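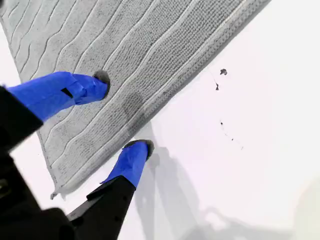 Junpei Iwasaki wrote that visitors should be allowed to bring their own laundry, and that a demonstration with only prepared cloths teaches the public very little. I read his comment under the notice of our open day and it made me unsure about my plan, so I am asking here before I print the program.

I help to organize the open day of a small workshop called Gaete, where we work on robots that handle cloth. The visit is on February 17, 2019. We expect school groups in the morning and everybody else after lunch. The demonstration is two arms on a white table, with a towel or a mat between them, and the visitors stand on the other side. Each group has 10 minutes at the table.

My doubts are these. First, is it better to show one complete fold slowly, or many short pieces of the work, for example only the picking up of a corner? Second, how much should the speaker talk while the arms are moving? At our last visit, in November, I talked all the time and I saw that people looked at me and did not look at the table. Third, what to do when the grip fails. With cloth it fails often. My colleague wants to stop and start again from the beginning, but I think this makes a bad impression on children.

I would be thankful for the experience of anybody who has shown cloth handling to the public. I do not need advice about the software, only about the visit.

Posted by Maximiliano Jara

Gwawr Harries

I have run three of these for the Lalby makers' group, so take it for what it's worth.

Show the corner. People think the fold is the hard part, and they will wait politely for it, but the moment they lean in is when the fingers close on the cloth. If you get them to watch that closely, the rest explains itself. Start with the arms already near the towel so you don't spend half your time slot on the approach.
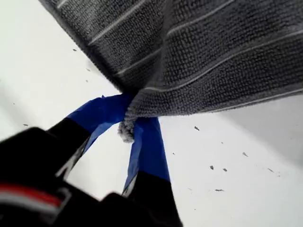
Corner of a striped towel held between the two taped fingers.

On talking: say what is about to happen, then be quiet until it has happened. It feels terribly long when you're the one standing there. It isn't long for them. I used to write my sentences on a card and number them, and between the numbers I was not allowed to open my mouth.

When it drops the cloth, do not go back to the beginning. Leave the cloth exactly where it fell and let the arm try from there. If you tidy it up by hand, somebody's dad will say "so you have to help it" and he'll be right. Children don't mind failure at all. Ours cheered when it finally got hold of a dishcloth on try 7.

I'd say no to the visitors' laundry, sorry Junpei. We tried it once and spent the whole afternoon with a sock.

Tadeo Leiva

just film it and show the video on a big screen, much less stress. you can loop it

Josefina Medina

I do not agree fully with Tadeo. A video is useful for the people at the back, but if there is only video, they could stay at home. What we did at Kustinon was both: the real table in front, and a screen to one side with the view from near the fingers. Visitors looked first at the screen and then searched for the same place on the table, and this gave them something to do.

About your first doubt, I would choose pieces, as Gwawr says, but I would put them in an order of difficulty. A mat with a thick border first, then a thinner towel. Between the pieces you can lay the next cloth flat and let the visitors guess which side the arms will take. For a first cloth I recommend something with stripes. When it is laid on the table the stripes show immediately if it has been pulled crooked, also for a person who stands two meters away.

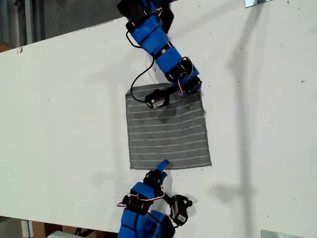
The same is true at the end of a fold, when the stripes of the upper layer should lie along the stripes of the lower one. You can invite a child to judge if it is straight enough. They are very strict judges.

Please think also about where the people stand. We had the groups on all four sides, and those behind the arms saw mostly motors and cables. The next time we used only the long side opposite, with a line of tape on the floor, and the small children in front of the line of adults. In this way a group of school size can see, but not a bigger one. If you have more registrations, it is better to make the groups smaller and the program shorter.

For the laundry of visitors, maybe a compromise. Put a basket at the entrance where people can leave one clean kitchen towel, and try one of them in the last group of the day, when a delay does not disturb anybody. Mr. Iwasaki would have what he asks and your program would be safe.

One question back to you, Maximiliano: will the same person speak and watch the stop button? We separated these two jobs and I would not go back.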